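Como ensinar uma garra a guardar coisas (demonstrando à mão)

Publicado em 30/06/2024

Passei boa parte de maio a gravar demonstrações com a garra de mão e já me pediram três vezes que explicasse como faço, por isso aqui fica. Não é o único método, mas é o que me tem dado menos dores de cabeça!

O que vão precisar: uma garra de mão com câmara, um objeto que não role para debaixo do armário (eu uso uma bola de ténis e rola, sim, paciência), um recipiente e uma mesa com espaço para mexer os cotovelos. O software que uso é o Imeck, mas qualquer gravador que guarde vídeo e abertura dos dedos ao mesmo tempo serve.

Passo 1. Calibrar
Abram e fechem a garra até ao fim, devagar, antes de cada sessão. O Imeck pede isto no arranque e dá para saltar – não saltem. Perdi uma tarde inteira de gravações assim, com os dedos «fechados» a 8 milímetros um do outro segundo o ficheiro.

Passo 2. Decidir onde a tarefa começa e acaba
Parece conversa de manual, eu sei. No meu caso: começa com a garra parada por cima da mesa e acaba com a bola dentro da caixa e os dedos abertos. O Thijs Verhoeven, que grava comigo no projeto Driritz, terminava sempre com a garra já pousada ao lado, e o modelo aprendeu a pousar-se a meio do trabalho. Combinem isto antes, se forem duas pessoas.

Passo 3. Gravar
Movimentos contínuos, sem pressa e sem aquelas paragens de quem está a pensar. Se hesitarem, deitem fora e repitam. Eu mudo a posição do objeto a cada repetição e rodo a caixa de vez em quando, porque com tudo sempre no mesmo sítio o robô decora a mesa. Faço blocos de 80 demonstrações e depois vou beber café (a mão agradece).

Passo 4. Aproximar-se do recipiente
Foi a parte que mais me custou a acertar. Com uma caixa de paredes altas, a câmara na garra deixa de ver quase tudo o resto quando chegamos perto, e convém que ainda haja alguma coisa no campo de visão que diga onde estamos: um canto, a borda, a abertura de uma pega. Aproximem-se com calma e mantenham os dois dedos visíveis.

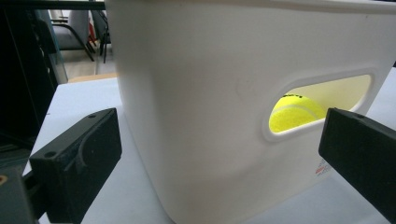
A bola vista pela abertura da pega, entre os dedos da garra.

Passo 5. Rever antes de treinar
Vejam os vídeos todos, nem que seja a velocidade tripla. Apago os que têm a minha outra mão a aparecer e aqueles em que a bola escapa. De 200 gravações, já fiquei contente por aproveitar menos do que queria – dados maus dão muito mais trabalho depois.

Para a próxima quero experimentar a mesma tarefa por controlo remoto, com o comando que o Settimio Farina me emprestou. Se alguém já ligou um comando ao Imeck, deixe as definições nos comentários, por favor!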